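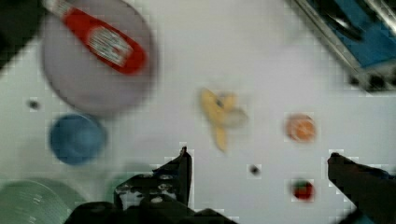
**Monus two-finger gripper, with wrist camera**

Supplied by Plestora for shared kitchen benches. It will pick up a toy banana all day without complaint - people need more rules.

### Before you switch on

- Clear the bench of anything you'd miss.
- Set the force limit to 100 N or lower. The default is 2000 grams of payload, which suits fruit and most crockery.
- Soft goods go at half speed. A rubber glove folds as it pleases, so check the grip on the wrist view before lifting. 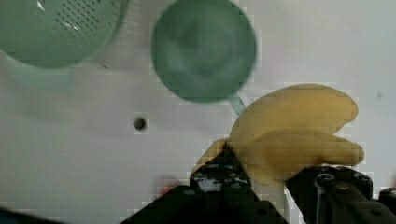
### Good practice

Hands stay out while the arm is live, including Florian Eberhard's. Log each stop on the Kondier sheet. Afroza Karunaratne reads them on Thursday, and she does ring back.

Spare finger pads: part 679, sold in packs of 2.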